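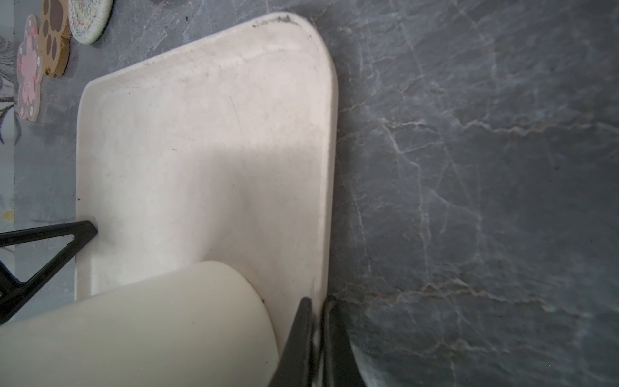 Off-white tray with rounded corners, on gray marble.

Estness Stone Soap, 10 oz. jar

If you have a marble or granite counter, you have probably stood in the cleaning aisle turning bottles around to read the small print, wondering which of them will leave your stone looking cloudy by spring. We did that for years ourselves, and it is how our little Stone Soap got started in the first place. It's a soft, mild paste soap made for polished stone, and it has been the best loved thing in our shop ever since we first put it on the shelf (we still get letters about it, which makes our day every single time!).

The soap comes in a squat glass jar with a screw lid. You scoop out a bit the size of a pea, stir it into a bowl of warm water until it disappears, and wipe your counter down with a well-wrung cloth. Go over it once more with plain water, then dry it with a towel. That's all there is to it. One jar lasts most households more than 13 weeks, even with a wipe-down every evening, so please don't be tempted to use a big spoonful – too much soap leaves a film, and then you're wiping twice.

There are two scents, and we go back and forth on which we like better. Quaye is the green one, a little like crushed mint and cut stems, and it fades quickly once the counter is dry. Vurnden is warmer, with orange peel and a bit of clove, and it hangs around the kitchen for an hour or so. We also make a plain jar with no scent at all for those of you who roll out pastry right on the stone and don't want your pie crust smelling like anything but pie crust.

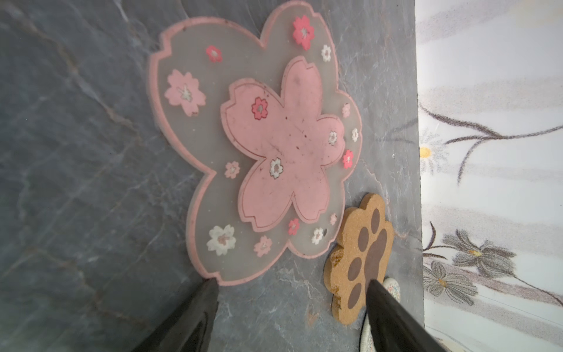

Now, a word about rings, as it's the thing we are asked about more than anything else. Marble is a soft stone, and lemon juice, wine, vinegar and tomato sauce can all eat into the polish if they sit. That kind of mark is called an etch, and it's a change in the stone itself, so no soap will lift it, ours included. What Stone Soap does very nicely is take off the everyday things like coffee drips, fingerprints, a bit of butter, and that dull gray feeling a counter gets around the stove. For a true etch you'll want a polishing powder, or a stone person to come out and look at it.

Please don't use it on unsealed limestone, or on waxed wood. Slate is fine, and so is granite. If you aren't sure what you have, try a small spot behind the toaster and let it dry overnight before you do the rest.

Details
Size: 10 oz. glass jar
Scents: Quaye, Vurnden, Plain
Keeps: 10 months after opening, lid on tight
Ships: within 7 days from our Wivgate workroom

Refills come in a paper tub and cost a little less than the jar. If you live close to Wivgate you can bring your empty jar in and we'll fill it at the counter while you wait. Labels do get soapy and peel after a while, so ask for a fresh one while you're here.

14 comments | 7 shares

Get our letter! Sign up for shop news and first pick of new scents. You can unsubscribe whenever you like.

© Estness, Wivgate | Contact us | Shipping and returns | Back to top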